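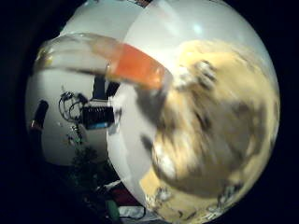
Something soft and speckled, with a clear tube beside it. Club project, September 2018.

I've owed you all a robotics club update since July, so put the kettle on, because I do go on a bit! We named this year's project Clurnard (it was the only name that got 2 votes), and the idea is simple enough to say out loud: people do an ordinary little job by hand, the motions get recorded, and later we see how much of that a robot can copy.

I joined thinking I'd be soldering. Mostly I pick things up, put them down again, and label recordings late into the evening - we're at 912 now, and I'd guess roughly 80 of them are mine. 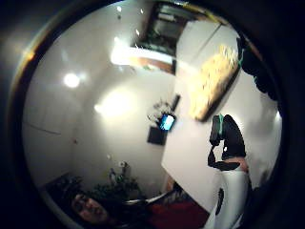 White walls, a golden painting, and a bit of greenery down on the left.

The wide lens still makes my stomach flip when I scrub through the recordings, but I've grown fond of it. You get so much of a room in one go.
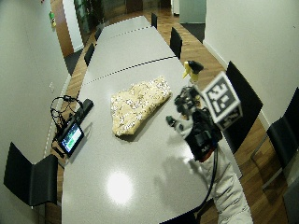 Next up is the Cindwood meet, where we have 9 minutes to show our work, and I've already rewritten my part of the talk more times than I'd like to admit. If you've been to Cindwood before, please tell me where to park!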